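Wire shelf on casters rolls downhill – fix it or replace it?

gintare_j
Posted October 28, 2018
We moved into the upstairs unit on Wiltar last month and the floor in the back room slopes toward the window. My rolling wire shelf drifts every time I take something heavy off it. The casters don't lock. I only have $78 left for house stuff until the next paycheck, so I'd like to keep the shelf if I can. What do people do about this?

mbezerra
Swap two of the casters for locking ones. Most of these posts take a threaded stem, but pull one and check before you order. Some are a plastic insert with a smooth stem, and those are harder to match. Put the locking pair on the downhill side.

Kestrel170
Or take the casters off and use leveling feet. I never understood wheels on a shelf. How often do you move it? Mine has been in the same spot for seven years.

mbezerra
Every time I vacuum. On feet you have to unload the whole thing first.

Kestrel170
I vacuum around it.

gunars_v
Carpet makes a difference too. We use the same kind of shelf in the office at Madeo, on carpet tile, and I haven't had it roll on me. On bare wood I'd expect trouble.
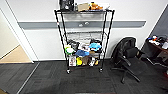
gintare_j
Re: carpet
Mine is on old painted boards, so no help there. I could put a rug remnant under it. Would that be enough with a slope?

gunars_v
Depends on the slope. Set a level on the floor and see how much you have to shim one end. If it's more than half an inch over two feet, I'd go with mbezerra and get the locking casters. Low pile only if you try the rug – thick pile makes a narrow shelf wobble.

Liga
I disagree about locking casters being enough. They stop the wheels, but the shelf still leans downhill. If it's tall and narrow you should strap the top to a stud. Heavy things go on the bottom shelf either way.

mbezerra
Fair point on the strap. I'd do both.

Kestrel170
Or feet. Feet adjust for the slope. Casters don't.

gintare_j
I pulled one and it's threaded. The hardware store in Tedville has locking ones that fit, so I'm getting two of those and a furniture strap. Kestrel, if it still leans I'll try the feet in November.

Kestrel170
Measure the thread before you buy anything. There are two common sizes and they look the same.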